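Rimitmont Observatory Service Desk
Ticket 335: Relativity simulator, Dukska display
Opened: August 10, 2019
Reported by: S. Sivakumar
Status: Monitoring

Fault reported: The light-bending simulation stops responding when the viewer is placed inside the photon sphere of the modelled black hole. The background star field freezes and the controls are unavailable for some 13 seconds.

Action 1: Munasinghe module restarted. No change in behaviour.

Action 2: Integration step reduced by a factor of four near the horizon. The freeze no longer occurs, although colours at the edge of the shadow remain incorrect. 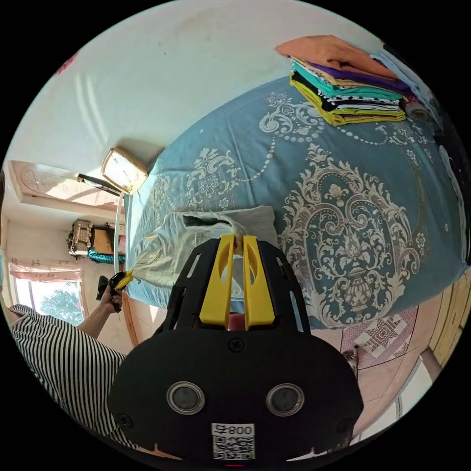
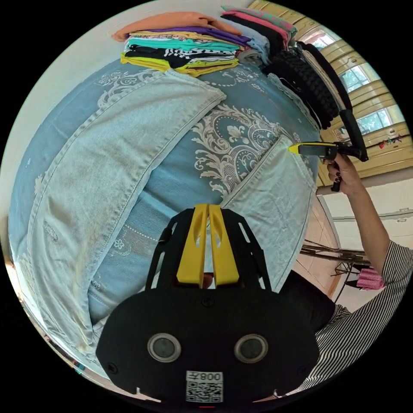
Action 3: Redshift table reloaded from the February backup. Colours now agree with the Hiletti reference run at both test radii.

Outstanding: The spin parameter is still rounded to 2 decimal places on the visitor console. Referred to the software centre for correction. Operators are asked to leave the spin at zero until further notice.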